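Graltberg Moves Ondel Smallsat Launch to a December Night Window

For release in December

Hi, I'm Marilou Lumanlan, and I run launch communications at Graltberg. I write these updates myself, so if you were hoping for something stiff and formal, sorry! The news is that we have a new window for Ondel, our second small satellite, and it opens at 4:30 a.m. local time. Yes, in the morning. Set two alarms.

If you followed our last update you know we stood down from the first attempt after a pressure reading in the upper stage helium system drifted lower than the launch team liked. It was still inside the limits, but it was moving, and Deming Bai, our launch director, doesn't fly on a number that's moving. The vehicle went back to the hangar that same night (I rode along behind it at walking speed with a thermos, and I'd do it again).
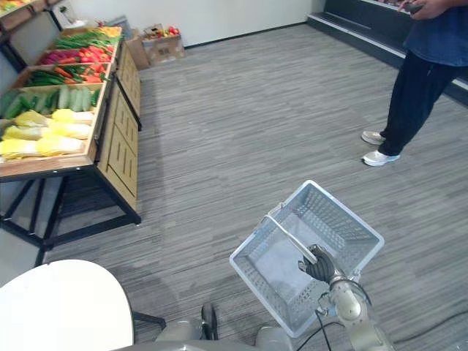
The team traced the drift to a seal on a fill valve. They swapped the valve, swapped its twin on the other side while they had the panel off, and then ran the whole system through 30 pressure cycles. The readings stayed flat all the way through. I've seen the plot and it is a very boring line, and everybody in the room was thrilled with it.

"I'd like the next countdown to be dull," Deming told me when I asked him for a quote. "Put that in." So there it is.

Now the satellite. Ondel weighs 272 pounds fueled and is headed for a polar orbit 500 kilometers up, where it will measure soil moisture and snow cover along river basins. Yoon-hee Geum leads the science side, and she has been waiting on this data for a long time. Her main instrument is a microwave radiometer called Do. It's short, it fits on a label, and it has caused more confused sentences in meetings than I can tell you - "Do we power on Do?" was a real line in a real readiness review.

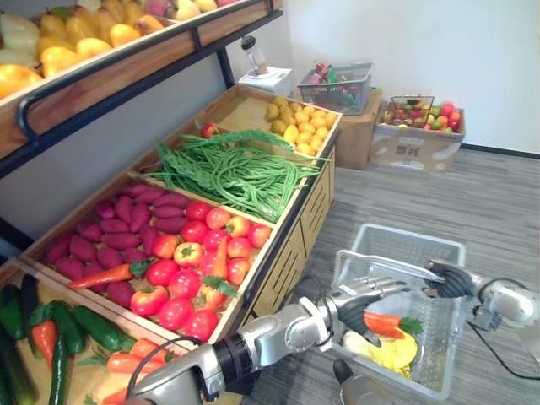 While the rocket was in the hangar, Yoon-hee's group used the time to recharge the satellite's batteries and load one more software patch. The patch changes how Do handles its calibration looks at cold sky, and it should give us cleaner readings over ice. It was planned for after launch, so getting it done on the ground takes a job off the first month's list.

The ride is our Testusari rocket, two stages, same configuration as last time. Nothing on the vehicle has changed apart from those two valves. We did a short wet rehearsal with the new hardware, loaded propellant, counted down to the planned cutoff, and drained the tanks again. Ha-rang Hyun, who looks after propulsion, signed off on the results the next morning.
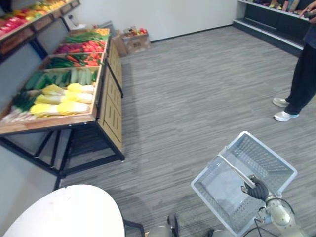
A few practical things. The window lasts 30 minutes. If we can't go in that time, for weather or anything else, we try again the following morning, and the opening time shifts slightly earlier. High winds aloft are the main thing our forecasters are watching. Rain showers near the coast could also be a problem, but they tend to fade before dawn at this time of year.

If all goes well, the satellite separates less than an hour after liftoff. Solar panels come out next, and we should hear from it on the first ground station pass. Ye-rin Joo will be running the operations desk for that part, and she has promised to wave at the webcast camera once we have a signal. I'm holding her to it!
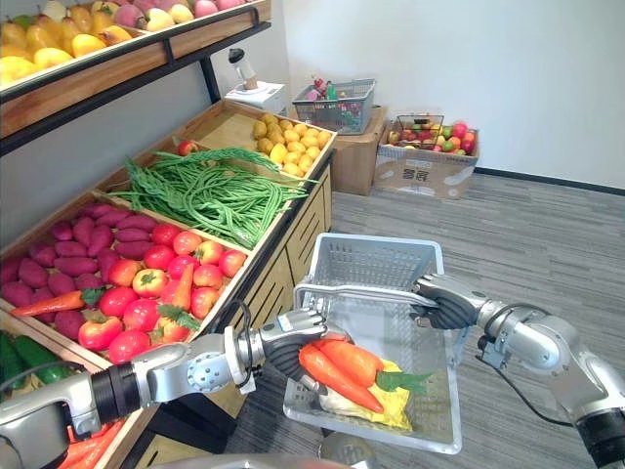
Do stays off for the first couple of weeks while the spacecraft airs out and the team checks pointing. After that come the first test readings, and we'll share a sample once Yoon-hee is happy with it. Please don't ask me for it early, I won't have it.

The public viewing field opens at 2 a.m. We gave out 1,614 passes for the first attempt and every one of them is still good, so there's no need to sign up again. Bring the pass, a photo ID, and a much warmer coat than you think you need. The webcast starts at 3:45 a.m. and I'll be hosting it, with coffee.

Reporters who were accredited last time are still on the list. New requests should come to the Graltberg press desk by noon the day before launch, and interviews with Deming and Yoon-hee can be set up through me.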